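## 3. Materials and Procedure

### 3.1 Produce and containers

Mixed-load storage is common in small grocery stores and household kitchens, where fruit and vegetables with very different ripening behavior share one container for several days. The trials reported in this section were designed to measure how much moisture each item loses under those conditions, and how far the loss depends on what lies next to it.
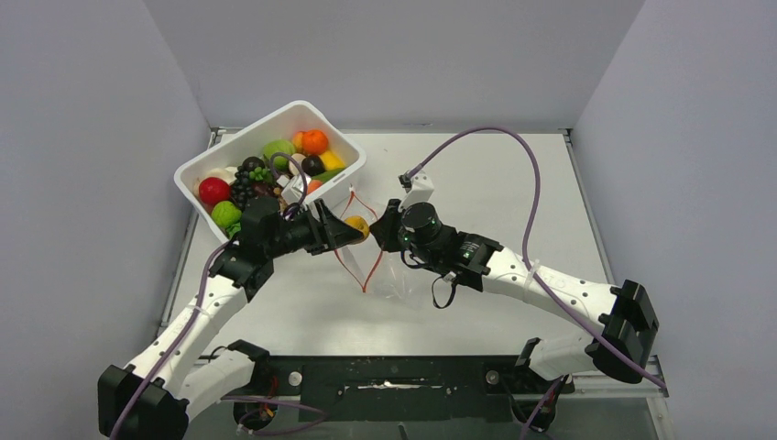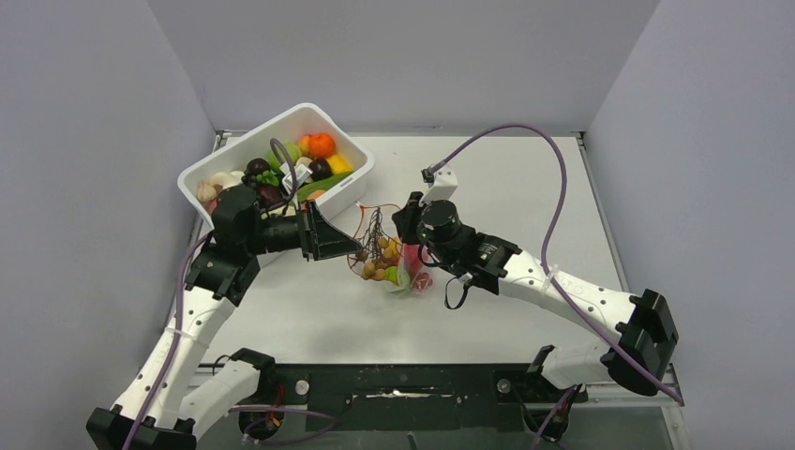

**Figure 2.** White plastic bin with a mixed load of produce.

Loads were assembled according to a fixed plan so that each target item had the same type of neighbor in every repeat. The plan distinguishes between items that release large amounts of ethylene during ripening, items that respond strongly to it, and items that do neither to a degree that matters over a few days. A rounded-corner bin of the kind shown in Figure 2 was preferred to a square crate, as produce packed into a tight corner is partly shielded from moving air and dries more slowly than the rest of the load. Cut produce was excluded. Leafy items were included in half of the loads only, for reasons given in Section 3.4.

All produce came from a single wholesaler in Dritdale and was delivered on the morning of each trial. Items with broken skin, soft spots or missing calyxes were set aside before weighing. No item was washed. Washing removes part of the natural wax from apples and plums, and in preliminary work it raised the rate of loss in the first day enough to hide the effect of the neighboring items.

### 3.2 Storage conditions

The trials were carried out in February in two adjoining storage rooms at the Aratden site. Each room was held at a constant temperature by a wall-mounted unit, and the set point was not changed once a trial had begun. Relative humidity was allowed to vary with the load. A humidity sensor was placed beside each bin at the height of the rim, and a second sensor of the same model was placed by the door as a reference.

Air movement proved harder to control than temperature. The circulation fan in the north room produced a steady draft along the floor, while the south room had slower and less regular movement. Rather than correct for this in the analysis, we exchanged the bins between rooms at the midpoint of every trial. The exchange took less than two minutes per bin and was done with the lids off, as they were during the remainder of the storage period.

The lights were kept off except during weighing. Tomatoes and green peppers continue to change color under room light, and a color score was recorded for both as a secondary measure.

### 3.3 Weighing schedule

A total of 34 loads were stored. Each was kept for 5 days and weighed every 24 hours, with the first weighing made immediately after packing. Two weights were recorded at every session: the weight of the full bin, and the weight of each target item alone. Target items carried a small adhesive label on the underside. The label was weighed in advance and its weight subtracted.

The balance was a Mident bench model, checked against a reference weight at the start and end of each session. Where the two checks disagreed by more than the stated resolution, the session was repeated in full. Weighing was done by Haque and Onyshchenko, who alternated between rooms, and the order in which the items were lifted from the bin was drawn at random. Returning each item to its original position was essential. A card template with the outline of the load was laid beside the bin, and items were set out on it in order of removal and put back in reverse.

Mass loss is expressed as a percentage of initial mass:

*L* = 100 × (*m*₀ – *m*ₜ) / *m*₀

where *m*₀ is the mass at packing and *m*ₜ the mass at time *t*. No adjustment was made for carbon lost through respiration. Over a period this short it is small compared with the loss of water, although the share may be larger for ripe fruit in the warmer room.

### 3.4 Treatment of leafy items

Leafy produce loses water much faster than whole fruit and raises the humidity directly above it. A layer of leaves under a firm fruit can therefore slow the drying of that fruit while the leaves themselves wilt. To separate this effect from that of ethylene, loads were divided into a leaf group and a no-leaf group of equal size. In the leaf group, the leaves were placed along one side of the bin and partly under the adjoining fruit, never on top of it.

Bunched grapes required a separate rule. Single berries detach during handling, and the stem dries at a different rate from the fruit. Bunches were weighed whole, and any detached berries were added to the pan before the reading was taken. Stem browning was scored on the scale proposed in our earlier report (Lim and Yang, in preparation).

### 3.5 Data handling

Weights were entered by hand on paper forms and transferred to Tak, the laboratory's record system, on the same day. Nwachukwu compared every transferred value with the form. Sessions with a missing value were kept in the data set, and the missing value was left blank – no interpolation was used.

Differences between groups were tested with a mixed linear model, with neighbor type and leaf group as fixed effects and load as a random effect. Room was entered as a further fixed effect in a second run of the model, to check whether the midpoint exchange had removed the difference in air movement. Results of both runs are given in Section 4.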